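„Waschbar heißt erst einmal gar nichts“

Wer Kumiko Arai nach Nachhaltigkeit fragt, bekommt zunächst eine Gegenfrage: welche Faser, welches Garn, welche Wäsche? Die Textilprüferin hat lange für Handelshäuser gearbeitet und berät heute kleinere Hersteller. Seit Februar schreibt sie außerdem an einer Übersicht über Werbeaussagen auf Strickwaren. Ich hatte mir von dem Gespräch eine Einkaufshilfe für den Winter versprochen. Daraus ist nur zum Teil etwas geworden.

Anlass war ein Prospekt der Firma Grerach, der mir in einem Geschäft in Piminbridge in die Hand gedrückt wurde. Darin steht, die Wolle des Hauses sei „von Natur aus sauber“ und müsse „praktisch nie“ gewaschen werden. Arai liest den Satz zweimal und legt den Prospekt weg. „Praktisch nie ist keine Pflegeangabe“, sagt sie. „Ich kann das nicht prüfen. Wann soll das widerlegt sein, nach drei Monaten? Nach zwei Jahren?“

Dabei hat sie nichts gegen Wolle. Wolle nehme Gerüche tatsächlich weniger an als Polyester, und Lüften helfe bei vielen Stücken. „Aber eine Mütze sitzt auf der Stirn. Da ist Haut, da ist Fett, da ist im Zweifel Sonnencreme vom Skifahren. Das lüften Sie nicht weg.“ Sie wasche ihre eigenen Mützen von Hand, lauwarm, mit wenig Mittel, und trockne sie liegend auf einem Handtuch. Mehr sei dazu kaum zu sagen, findet sie, und gerade deshalb werde so viel dazu geschrieben.

Ich wende ein, dass viele Leute eben wissen wollen, was sie kaufen, und dass ein Siegel da immerhin ein Anfang sei. Arai ist anderer Meinung, jedenfalls halb. Ein Siegel könne etwas über die Herkunft der Faser sagen oder über Chemikalien in der Färberei. Über die Haltbarkeit eines Bündchens sage es in aller Regel nichts. „Und am Bündchen gehen die Sachen kaputt. Das leiert aus, und dann liegt das Stück im Schrank, mit Siegel.“

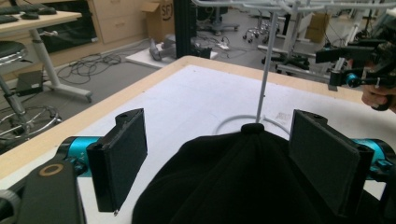

Schwarzes Textil auf einer weißen Tischplatte.

Mit Zahlen geht sie vorsichtig um, auch mit den eigenen. Für einen Auftraggeber hat sie Rücksendungen ausgewertet, 442 Stück, bei denen die Kunden einen Grund angegeben hatten. Am häufigsten stand dort „Passform“. Was bedeutet das? „Das frage ich mich auch“, sagt Arai. „Zu groß, zu klein, gefällt dem Partner nicht, nach der ersten Wäsche eingelaufen. Alles Passform.“ Der Auftraggeber habe daraus geschlossen, dass er eine zusätzliche Größe brauche. Sie selbst hätte zuerst ein paar Kunden angerufen.

Ähnlich misstrauisch ist sie beim Scheuertest. Sturwood, ein Anbieter von Arbeitskleidung, wirbt für seine Strickjacken mit 2.000 Scheuertouren. Das klingt nach viel. Ob es viel ist, hängt vom Verfahren ab, vom Druck, vom Gegenstoff und davon, wann man den Versuch abbricht. Nichts davon steht auf dem Anhänger. „Die Zahl kann völlig korrekt sein“, sagt Arai. „Sie nützt Ihnen im Laden bloß nichts, wenn auf dem Anhänger daneben keine steht oder eine aus einem anderen Test.“

Bleibt die Frage nach dem Preis. Ich hatte mir vorher eingeredet, dass teure Strickwaren länger halten, und wollte das bestätigt haben. Arai tut mir den Gefallen nicht. Sie habe sehr ordentliche Mützen für 12 Euro gesehen und schlecht vernähte für ein Vielfaches. Teurer werde es häufig durch die feinere Faser, und die sei angenehmer auf der Haut, aber eben auch empfindlicher. „Weich verkauft sich. Weich fusselt aber auch.“

Worauf also achten? Sie zögert, weil sie Listen nicht mag, nennt dann aber doch ein paar Dinge. Man solle das Stück auf links drehen und sich die Nähte ansehen, vor allem dort, wo am Oberkopf die Maschen zusammenlaufen. Man solle das Bündchen dehnen und schauen, ob es zurückgeht. Bei Schwarz rät sie zu einem feuchten weißen Taschentuch: kurz an einer Innenseite reiben, dann wisse man, was später auf der Stirn oder am Kragen landet. Im Geschäft traue sich das allerdings kaum jemand. Zu Hause, vor Ablauf der Rückgabefrist, gehe es auch.

Gegen Ende kommen wir auf das Reparieren. Die Firma Sakai bietet einen Stopfdienst an und schreibt, man habe im vergangenen Jahr 477 Teile „gerettet“. Ich finde das sympathisch. Arai auch, sie möchte nur wissen, wie viele Teile die Firma im selben Jahr verkauft hat. Diese Zahl fehlt. „Solange die fehlt, ist das eine nette Geschichte über 477 Teile.“ Ob sie dort schon einmal nachgefragt habe? Zweimal, sagt sie. Beim ersten Mal kam ein Gutschein.

Ihre Übersicht soll im nächsten Jahr fertig werden. Den Prospekt von Grerach hat sie behalten, er kommt in den Ordner mit den Pflegehinweisen.

Das Gespräch wurde am 19. September 2019 geführt.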